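Board book spines splitting at the hinge: PVA or replace?
Bookbinding and Repair > Children's books

furine_bindery
Posted July 25, 2026

I look after the picture book shelves for the Durport branch, 672 titles, and the thick ones are failing faster than the ordinary hardcovers.

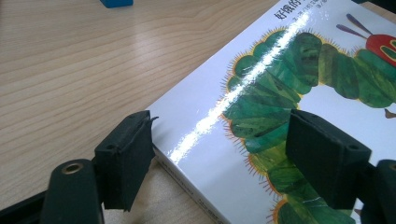

The usual fault is at the front hinge. The cover paper cracks along the fold, then the first spread pulls off the block. I have been brushing in straight PVA and pressing for 4 hours. Most repairs hold until about the next school break. Is there a better adhesive, or is this a loss from the start?

fallahi
Pressing time is too short. Leave it overnight under even weight, waxed paper on both sides of the joint. Also thin the PVA slightly. Full strength sits on the surface and peels off in a strip.

plilport_mends
Disagree on thinning. Board is absorbent and extra water makes it swell. I get warped spreads every time I cut the glue. Use it full strength, thin coat, small brush.

fallahi
How much water are you adding? I mean one part in ten. I have never had a warp at that ratio.

plilport_mends
One in four, so fair enough. I'd still add a strip of Japanese tissue across the hinge. Glue alone fails on a joint that flexes.

Behrouz Naseri
Tissue is fine for a home copy. For a lending copy the labor costs more than the book. We set a limit of 40 loans, and after that anything with a split hinge is withdrawn.

furine_bindery
40 seems low. I have copies past that with sound spines.

Behrouz Naseri
Only the split ones go. Sound copies stay out.

furine_bindery
Understood. I'll try tissue on three and leave them overnight. Will post the loan counts when they come back in.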